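Progress report, second period
Reusable tablecloth and napkin program, Rutach neighborhood dining rooms
From: Yesenia Ocampo
To: Dulce Ventura, small grants desk

Dulce, you asked for something shorter than last time and with fewer adjectives. I have tried. You also asked me to say plainly whether I think the money is doing what the application said it would do. My answer for this period is "partly," and the rest of this report is mostly about the part I doubt.

## Where we are

The program now supplies cloth table linens to eight dining rooms that used to cover their tables in disposable paper or plastic. Every one of them is still taking deliveries. The application promised that by September they would be off disposables completely. Three are. The other five use our cloths on some days and go back to the plastic roll on others, and two of those five have the plastic roll on the same shelf as our clean stack, closer to the door.

I bring this up first because the summary Avetti sent you in the spring counted all eight as "converted." I don't think that word should be used for a place that bought a new case of plastic covers in the same month. I have asked them to stop using it and they have agreed to say "participating," which I can live with.

## Laundry

Most of our trouble is laundry, as it was last time.

The Huỳnh laundry took over the washing when the first contractor dropped us, and the work is better. Cloths come back folded the long way, which the dining rooms like, and the grease marks are mostly gone. Turnaround is slower than we planned for. We budgeted on a two-day cycle and we are getting three, sometimes four when there is a holiday or a machine down. A dining room that runs out of clean cloths on the third day does what you would expect, and that explains a good share of the plastic.

There are two ways to fix this. One is to buy more cloths so the slow cycle doesn't matter. The other is to pay for faster washing. Avetti recommends the first and has offered to source the cloths. I would point out that Avetti is paid a handling fee on every cloth it sources. That doesn't make the advice wrong, but I wanted a second opinion before bringing it to you, so I asked Huỳnh for a price on a guaranteed two-day cycle. They said they would have to add an evening shift and could not give a number until they had talked to their staff. I'm still waiting.

I would like to hold off on buying anything until I have that price.

## The cloth itself

We started with plain white cotton. It looked good for a month. After that the stains showed, and the dining rooms began to pull cloths out of use that were clean but didn't look it. We lost 35 that way before anyone told me, because they were going into rag bins and the rag bins weren't on the count sheet. They are now.

The switch to printed cloth was my decision and I would make it again. A small gray or brown pattern on a light ground hides an old coffee ring far better than plain white does. Complaints about stained linen dropped off quickly once the prints went out. I would be careful about calling this a success on the strength of one period, though. The prints are newer than the whites were when the trouble started, and a fair comparison needs them to get just as old. 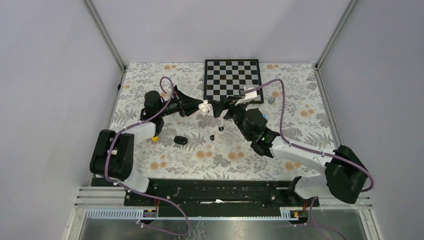

*Gray ferns and small orange-tan blossoms on a white ground.*

The choice of patterns took longer than it should have. We put out a swatch board at each dining room and asked people to mark the ones they liked. The results were all over the place, and I suspect at least one room's sheet was filled in by a single person with a single pen. In the end we went with leafy prints and one check. The check is less popular with the staff, who say it makes a crooked cloth look more crooked. They're right, it does.

Fabric weight matters more than I had understood. The lighter prints dry faster and cost less to wash, but they slide on a smooth tabletop and the corners lift when somebody opens the door. The heavier ones stay put and take a longer dryer cycle. Huỳnh charges by the pound, so every bit of extra weight is paid for again each time the cloth goes out. I have asked for the next order, if there is one, to be split between the two so that we can compare the bills.

## What it costs

The grant pays for purchase, washing and delivery. It does not pay for the time the dining rooms spend counting, bagging and logging, and I think the application was too cheerful about that. One manager told me the bag log takes longer than setting the tables. I cut the log from a full page to a half page. She said it was still too long. She's probably right too, but I can't go shorter and still report to you.

Repairs came in under budget, at $900 for the period. Before anyone congratulates us, I should say that I think this is low because cloths that needed a hem were thrown out or quietly taken home. The mending basket at the depot has been close to empty for weeks while the stock count keeps going down. Those two facts don't sit well together. I have moved the basket pickup onto the regular delivery run so that sending a torn cloth for mending is no more work than sending a dirty one.

Delivery is on budget. Flokard has kept to its route and its price. I have no complaints about Flokard, and I looked.

## The waste figures

You'll see in the attached sheet that Avetti estimates how much plastic has been kept out of the trash. I would ask you not to quote that estimate anywhere yet.

It is worked out by taking each room's old order of plastic covers and assuming the order went to zero on the day our first cloths arrived. We know this isn't so for five of the eight. I asked whether the estimate could be redone using actual invoices, and was told the dining rooms had not agreed to share them. So I asked the dining rooms. Six said yes on the spot, one wanted to check with its owner, and one has not answered my messages. It seems the question had never been put to them.

I'm collecting the invoices now. The corrected number will be smaller. It may be a lot smaller. I would still take it over the current one, which I couldn't defend if somebody at your end asked me where it came from.

There's also the matter of water and heat for washing, which the sheet leaves out entirely. I don't know how to do that calculation well and I'm wary of anyone who says it is simple. Huỳnh has offered to let us read their meters before and after a run of only our linens. It would be a rough reading, but it would be ours.

## What the dining rooms say

I visited all eight. Some of what I heard:

- Diners like cloth and say so. They spend a little longer at the table, which managers of the busier rooms don't like at all.
- Cloth is quieter. Two different people mentioned the sound of plates on plastic, and I hadn't thought of it.
- Napkins disappear. We started the period 17 dozen strong and I wouldn't want to tell you where we ended before the recount is finished.
- Nobody wants the aprons. We should stop offering the aprons.
- One room has started using our cloths to cover the bread shelf overnight. I have asked them to use a bread cloth. I have also looked into where one might get a bread cloth.

The visits were announced ahead of time, so treat all of this with some care. At one place the plastic roll had been put away in a back closet when I came at noon. A delivery driver told me it was out on the counter at 7 a.m.

## What I would change

If the next payment goes ahead, I'd like to move the money set aside for aprons into washing. It isn't a large sum, but it would cover a trial of the faster cycle at the three rooms that run out most often. If those three still reach for the plastic with clean cloths on the shelf, then the laundry was never the cause and I'll have to tell you that the program has a different problem. I'd sooner find that out at three rooms than at eight.

I would also like to stop adding new rooms for now. Avetti has a list of places it says are ready to join. I called four of them. Two were interested, one had never heard of us, and one thought we were selling tablecloths.

Last, the target. The application says full conversion, and I don't believe we will get there in the time left. Five rooms out of eight fully off plastic by the end of the grant looks possible if the washing gets fixed. I'd like your agreement to report against that number alongside the original — both printed side by side, so that nobody can say we moved the goalposts in the dark.

## Still open

- Price for the two-day cycle, from Huỳnh
- Invoices from the last two dining rooms
- Napkin recount
- Meter readings, once Huỳnh picks a slow morning
- Your decision on the apron money

The count sheets and the bills are attached. The bag logs are in a box at the depot and I can bring them over, but please don't ask me to scan them.

Yesenia Ocampo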